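15/07/2021

In June our small neighbourhood fund, Londura, finished its second year, and I promised to write something about it when the reports were in. Now they are in, so I have no excuse.

We gave 38 small grants this time. The first year we received 139 applications and this year 218, and I must say that reading them all in the evenings after work was heavy for me. English is my third language and some people write very long sentences.
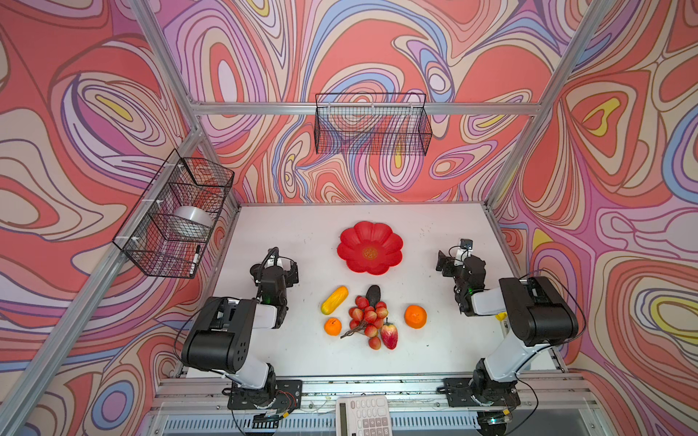 The grant that I followed most closely went to Jumell, a group which helps newcomers to prepare papers for their first rental home. They asked for money for interpreters and for bus tickets. I had doubts about the bus tickets, and I was wrong. Their report says that people missed fewer appointments when the fare was paid, and the interpreters did not sit waiting.

Pascu had a harder year. They planned evening classes in bookkeeping for 40 people, but the hall they rented was closed in winter and they had to begin again in another neighbourhood.
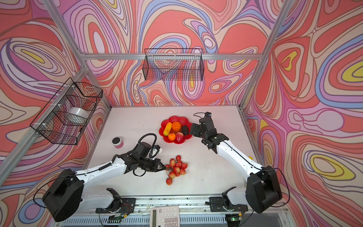

We agreed to move their final date, and I am glad we did. A fund can be strict about receipts and still be patient about the calendar – this is my opinion, and not everybody at our table shares it.

What I would like to change is the form. It has too many questions about "outcomes", a word that I had to look up myself when I started.

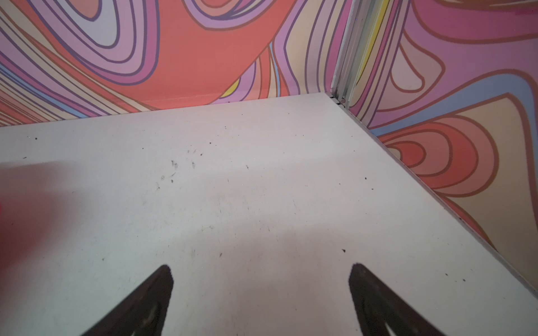 Perside, who received the smallest grant, wrote to us that filling in the form took them longer than buying the chairs they asked for. I have begun a shorter version, two pages only, and I will bring it to the next meeting. If you applied to us and remember a question which made you angry, please write it in the comments.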